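Trero-Greifersatz mit Simulationspaket: meine Erfahrung nach zehn Wochen

Gekauft habe ich den Satz im Januar bei Skilteck. Bei uns steht eine kleine Zelle mit einem Arm, der Gehäusedeckel in eine Vorrichtung legt. Ich richte diese Zelle ein und ich warte sie auch, darum schreibe ich nur über diese beiden Arbeiten. Zur Geschwindigkeit kann ich wenig sagen, wir fahren langsam.

Im Karton lagen der Parallelgreifer, zwei Paar Finger, vier Schrauben für den Flansch und ein Blatt mit dem Zugangscode für das Simulationsmodell. Eine gedruckte Anleitung fehlt. Das PDF hat 102 Seiten, und das Kapitel über den Fingerwechsel steht ganz hinten, nach den Tabellen für die Fehlercodes. Das hat mich am ersten Tag viel Zeit gekostet.

Die Montage selber ist gut gelöst. Der Zentrierstift sitzt ohne Spiel, die Schrauben erreicht man alle mit dem normalen Winkelschlüssel. Danach muss man den Werkzeugmittelpunkt eintragen. Ich mache das immer zuerst in der Simulation: Greifer leer, Finger offen, Kamera nah an die Handfläche. So prüfe ich, ob das Modell richtig am Arm hängt und ob die Öffnung zu meinem Teil passt. Erst dann gehe ich an die Maschine.

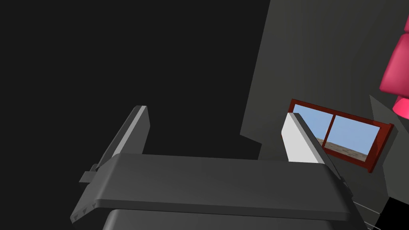
Hefin Yorath schrieb mir dazu, dass er dem Modell allein nicht vertraut. Bei ihm war der Werkzeugmittelpunkt in der Simulation richtig und an der Zelle trotzdem um die Dicke der Adapterplatte falsch. Er misst jetzt nach jedem Umbau mit einer Spitze nach und trägt den Wert von Hand ein.

Diesen Fehler hatte ich auch, allerdings kleiner. Die Adapterplatte ist im Modell nicht enthalten, man muss sie selbst als Versatz anlegen. Im PDF habe ich keinen Hinweis darauf gefunden. Beim Support von Skilteck bekam ich nach einem Tag eine freundliche und richtige Antwort.

Zur Pflege: Die Führungen wische ich jede Woche mit einem trockenen Tuch ab, Fett kommt nach 400 Betriebsstunden. Die Abdeckung der Führung ist nur geklipst und eine Nase ist mir schon beim zweiten Öffnen gebrochen. Ersatz kostet 10 Euro, das ist in Ordnung, aber ich würde lieber schrauben. Die Finger halten bis jetzt gut, auch an den Kanten.

Was mir nicht gefällt, ist das Kabel. Es kommt seitlich heraus und scheuert bei Drehung der letzten Achse am Arm. Ich habe es mit einer Schelle höher gelegt und die Drehung im Programm begrenzt.

Von mir gibt es 4 von 5 Punkten. Wer schon eine Zelle eingerichtet hat, kommt mit dem Satz gut zurecht. Für den ersten Greifer im Leben würde ich ihn nur mit einem Kollegen daneben empfehlen. Die zweiten Finger, die schmalen, habe ich noch nicht montiert.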